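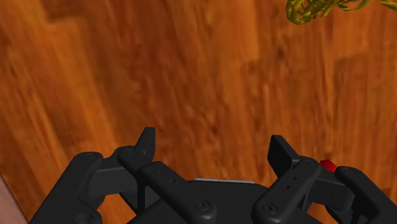

Trisen Gruvau 148: aceite duro para suelos de madera, probado durante un invierno

El Gruvau 148 es un aceite duro monocomponente de acabado satinado que Trisen vende en latas de un litro y de dos litros y medio. La ficha técnica lo sitúa en la gama doméstica, un escalón por debajo del bicomponente Alaoui, que exige mezclar endurecedor y trabajar contra reloj. Lo apliqué en un salón y un pasillo con tarima de roble macizo, lijada a máquina hasta grano 120, y lo he tenido en uso de noviembre a mayo.

Preparación

El fabricante pide humedad de la madera inferior al 12 % y temperatura ambiente superior a 15 grados. Mi higrómetro de agujas daba 9 % en el salón y 10 % junto a la puerta del balcón. Aspirado doble, paño de microfibra apenas humedecido y una noche de reposo. No recomiendo pasar de grano 120: en una tabla de prueba lijada a 180 el poro quedó tan cerrado que el aceite apenas penetró y la superficie salió más pálida y con menos resistencia al agua.

El masillado de juntas lo hice con polvo de lijado y aglutinante celulósico. El aceite no marca diferencia apreciable entre masilla y madera, salvo en dos nudos grandes del pasillo, donde el relleno se oscureció más que el entorno.

Aplicación

Dos manos con espátula de doble hoja y máquina rotativa con disco rojo. La primera consume bastante más de lo que promete la etiqueta. La segunda, al contrario, casi no pide producto, y quien eche la misma cantidad tendrá que retirar el exceso con trapos de algodón durante media hora larga. Ese exceso es el error habitual con este tipo de aceite: si se queda en superficie forma una película pegajosa que tarda días en endurecer y atrapa polvo.

El olor es moderado en las primeras horas y persiste de forma leve tres o cuatro días. Los trapos empapados deben extenderse al aire libre o sumergirse en agua antes de tirarlos, por riesgo de autocombustión. La lata lo advierte en letra demasiado pequeña – un defecto serio en un producto dirigido a particulares.

Secado y curado

Con 19 grados y ventilación cruzada, la primera mano se podía pisar en calcetines a las nueve horas. El fabricante indica ocho. Entre manos dejé pasar una noche completa y pulí con disco blanco. El curado total, según la ficha, requiere diez días sin alfombras ni limpieza en húmedo. Los respeté.

Aspecto

Satinado bajo, sin el brillo plástico de los barnices al agua. El tono vira hacia el ámbar, más de lo que sugiere la carta de colores. En tablas con mucha albura el contraste con el duramen aumenta, lo que puede gustar o no. Quien busque un roble con apariencia de madera cruda debería mirar la versión con pigmento blanco, que no he probado.

Resistencia

Hice pruebas de mancha en una tabla sobrante, con el curado ya completo y sesenta minutos de contacto. Agua, café y vino tinto: sin marca. Aceite de oliva: ligero oscurecimiento que desapareció en una semana. Vinagre: cerco mate visible a contraluz. Amoniaco diluido: mancha oscura permanente, resultado previsible en cualquier roble por sus taninos.

Al roce responde peor. En la zona de paso entre el salón y el pasillo la superficie ha perdido satinado y absorbe el agua en pocos minutos. Las patas de las sillas, con fieltros, no han dejado huella – las que perdieron el fieltro sí.

Mantenimiento

La ventaja frente al barniz está en la reparación local. Repasé la zona de paso con una esponja abrasiva fina y una capa mínima de aceite, y el parche dejó de distinguirse a los cinco días. Para la limpieza ordinaria uso el jabón Keltby, diluido según la etiqueta. El detergente multiusos reseca el acabado en pocas semanas.

Precio

Pagué 71 euros por la lata de dos litros y medio. El Alaoui equivalente sale bastante más caro, aunque Emerson Lacerda, el parquetista que me alquiló la rotativa, lo prefiere para escaleras y locales con público.

Valoración

Buen aceite para dormitorios y salones con tránsito moderado. En pasillos conviene contar con un repaso anual. Le resto puntos por la advertencia de seguridad y por una estimación de consumo optimista. El cierre de la lata, además, se deforma al abrirla por segunda vez, y el sobrante acabó con una piel gruesa que hubo que retirar y colar.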